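Lindholm Public Library
4 November 2022
The Library has completed its review of borrowing rules for the children's toy and game collection. The new rules take effect with the winter schedule. This thread sets out what will change for families, what will stay the same, and how to send us a comment. (1/24)

2/ The toy and game collection opened at the Tornero Street branch with a single shelf of puzzles. It now holds 900 items at two branches, Tornero Street and Rovatley. Any resident with a library card in good standing may borrow from it. There is no separate membership and no fee to join.

3/ Over the past year the collection recorded 2385 loans. Puzzles and building sets were borrowed most often. Board games came next, followed by pretend-play kits, soft toys and musical items. Outdoor items were borrowed mainly in the warmer months, and many sat on the shelf for the rest of the year.

4/ The review was led by Kjell Haugen, Head of Children's Services. Staff at both branches contributed, and cardholders were invited to fill out a short survey at the desk or online. We thank the 100 families who returned one. Their comments were read in full and are reflected in several of the changes below.

5/ Loan period. The current loan period is two weeks for all items. Under the new rules, puzzles, board games and building sets may be kept for three weeks. All other items remain at two weeks. Many parents told us that a large puzzle could not be finished in the time allowed, particularly during the school term.

6/ Renewals. Each item may be renewed once, provided that no other cardholder has placed a hold on it. Renewals can be made online, by telephone or in person. The renewal period is the same length as the original loan.

7/ Limits. A household may have four items on loan at one time. This limit applies to the household and not to each card. We recognize that some larger families asked for a higher number. The limit will be looked at again in March, when we have a full winter of figures to work from.

8/ Child care homes and preschools. Licensed providers may apply for a group card, which allows eight items on loan for four weeks. Application forms are kept at both branches. The form must be signed by the person who will be responsible for returning the items.

9/ Holds. Holds may be placed on any item in the catalog. When an item is ready, the cardholder will be notified by email or text and will have five days to collect it. After that time the item will be offered to the next person on the list.

10/ Moving items between branches. An item held at Rovatley may be requested for pickup at Tornero Street, and the reverse. The delivery van runs twice a week. Oversized items, such as play tunnels and floor mats, are not carried by the van and must be borrowed and returned at the branch that owns them. 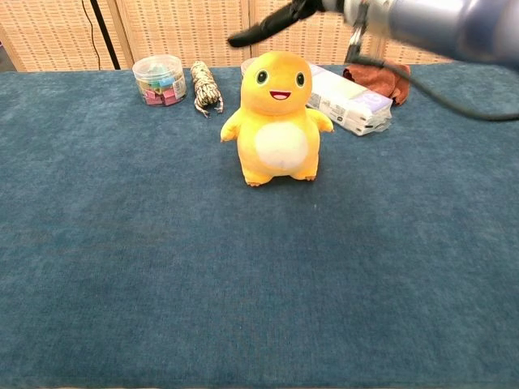 11/ Cleaning. Staff clean every item when it is returned and before it goes back on the shelf. Hard surfaces are wiped down with a mild cleaner. Fabric items are machine washed where the care label allows, and surface cleaned where it does not. An item being cleaned will show as "in process" in the catalog.

12/ We ask borrowers not to wash items at home. Several were returned last year with shrunken covers or faded parts, and in most cases the family had been trying to help. If something has been spilled on an item, please tell us at the desk when you bring it back. There is no charge for ordinary dirt.

13/ Missing pieces. Each item carries a tag listing its contents. Please check the tag before leaving the building and again before returning the item. If a piece is missing when you open the box at home, call the branch the same day so that a note can be placed on the record.

14/ If a small piece is lost while the item is on loan, the Library will first try to replace it from spare stock. The cardholder will be charged only when the item can no longer be used as intended. The charge will not exceed the original cost of the item, and a payment plan is available on request.

15/ Late returns. The Library does not charge daily fines on children's materials, and this will continue. An account with an overdue toy or game cannot be used to borrow another one until the item is returned. Books and other materials may still be borrowed as usual.

16/ Returns. Toys and games must be handed in at the desk during open hours. Please do not put them in the outdoor book drop. Boxes split when books land on top of them, and loose pieces have been found in the bottom of the bin long after the box itself was thrown out.

17/ Safety. The age range printed on the tag is the one given by the maker. Items with small parts carry a red dot and are shelved above the reach of young children. The Library checks all items for wear, but adults remain responsible for supervising play at home.

18/ Before any new title is added, staff check it against published recall notices. Should an item already in the collection be recalled, it will be taken off the shelf at once and any household that has it on loan will be contacted by telephone.

19/ Donations. We are grateful for the many offers we receive. At present we can accept only new items in unopened packaging. We are not able to take used soft toys, battery-powered ride-on toys, or games with missing instructions. Used items in good condition are welcomed by the Trakness Community Exchange, next to the Rovatley branch.

20/ Items withdrawn from the collection — usually after heavy use — are offered at the spring sale at Tornero Street. Prices are kept low, and the money goes toward replacements. The date of the next sale will be posted at both branches and on this account.

21/ Access. The survey showed strong demand for items suited to children with sensory or motor needs. We have set aside part of the coming year's budget for large-grip puzzles, weighted lap pads and high-contrast games. Families with suggestions are invited to speak with staff at either branch or to use the purchase request form.

22/ Language. Contents tags are being reprinted in English and Spanish. The work is finished at Tornero Street and under way at Rovatley. Rule sheets for the most borrowed board games will follow. Should you find a mistake on a tag, please bring it to the desk so that we can correct it.

23/ Comments. Written comments on the new rules may be left at either branch or sent through the contact form on our website, marked "Toy collection." Mr. Haugen will also be at the Rovatley branch during the morning story hour throughout the month to answer questions in person — no appointment is required.

24/ The full text of the rules is available in print at both desks, and a large-print copy may be requested. Items already on loan keep the due date printed on the receipt. Replies to this thread are read during library hours. For questions about a particular account, please call your branch, as we cannot discuss accounts here.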